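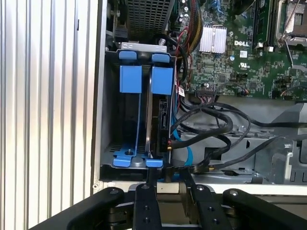
Vuller bench tray for two-arm PC work

Vuller is a printed parts tray we drew up at the Gero shared workshop in Bragança, for anyone teaching a pair of arms to take desktop computers to bits and put them back together. It sits flat on a slotted aluminium table next to the case, and it gives every loose part a home that an arm can find again. We love using it! The first versions were cardboard and tape, so having a proper base plate with raised holders still feels like a treat.

The tower stays on its side with the panel off, so both arms can come in from above. Leave a bit of slack in the arm cables before you clamp anything down (we learnt that one slowly).

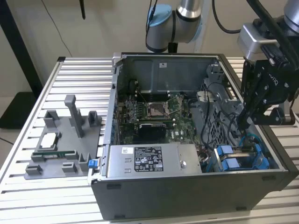
What the tray holds

The long slot takes a memory module lying flat. The middle pocket has a white insert, and that's the bit you swap if your parts are a different size. The tall post is our favourite addition, a fixed point to touch off against whenever the tray has been moved. Around it are shorter holders, which you can leave empty or fill as the job needs.

Version 5 has deeper slots than the one before and prints in 2 pieces. Spare inserts are in the same download.
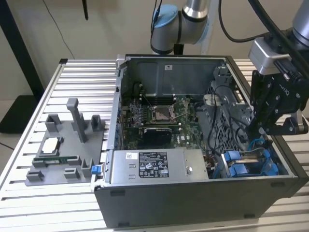

Tray to the left of an open Dell, memory module in its slot.

Price and collection

Printed and cleaned up, 61 euros. Files only, free. Adelino Mendes does the printing and Deolinda Caldeira packs the orders, so please be patient in June. Bolts for the table aren't included.

Working near the drives

Drive bays are the fun part and also the fiddly part. Cables loop over everything, and a finger that clears the caddy can still snag a plug on the way out. Go in slowly and keep a hand near the stop button.
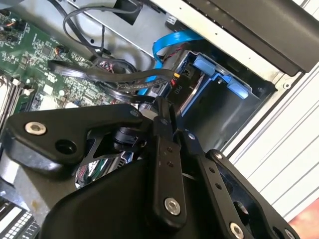 Danai Liapis wrote to say the tray has been on her bench since version 3, and that she now runs the arms at 60 per cent speed for drives and full speed for memory. She'd like a second long slot, please, and would happily give up one of the short holders for it. It's on the list for the next print.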